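# Workshop tips: when the arm slips on a switch

I love having a robot arm in the shop. Ours is called Niner, and I'd put it up against any extra pair of hands for dull, repeated jobs on a control cabinet. But in February it gave us a proper scare, and I came away with a pile of tips I now use every time!

What went wrong: Niner was supposed to turn a selector switch a quarter turn and let go. It turned it, didn't let go, and kept pulling. The arm thought its fingers were open. They weren't – the plastic cover had bunched up between two of them and pinched the handle. Tín Trịnh hit the stop after nine seconds, which felt like an hour. One bent handle, no injuries, and a great excuse to tidy up how we work.

## Before you start

- **Fit the hand cover snugly.** Pull it smooth over each finger, then open and close the hand a few times by command. If you see a fold, start over.
- **Press the emergency stop on purpose.** Every session, first thing. It takes 30 seconds and I'm always glad I did it.
- **Stand where you can reach the stop.** Try it with the arm stretched all the way out, too. We found that our favorite spot put the arm between us and the big red button (oops).
- **Loop your cables with slack,** and check them at the far end of the reach.

## While it's running

Go slow! We cap new moves at a small part of full speed until they've run clean 100 times. Trí Phí thought that was overkill, and now he's the one who insists on it.

Set a grip limit as well. The handles on a cabinet need very little force, and a limit that trips early is only a minor nuisance. 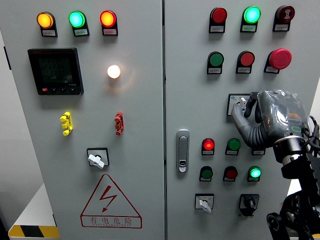 Keep the doors latched while the arm works on the front, and treat a lit lamp as a live panel. A dark lamp doesn't mean it's safe either – bulbs die. Get a qualified person to isolate the supply and test it before anyone goes inside.

## If it grabs and won't let go

1. Hit the stop. Don't reach for the hand first.
2. Keep clear until the arm has settled, because some joints sag when power drops.
3. Follow the maker's steps for releasing the hand. Print them out and tape them up at eye level.
4. Check the handle and cover before you restart. Any tear at all, swap the cover.

We write each slip in a notebook now, even the tiny ones. The next job is a softer fingertip, and I've got two kinds cut and ready to try!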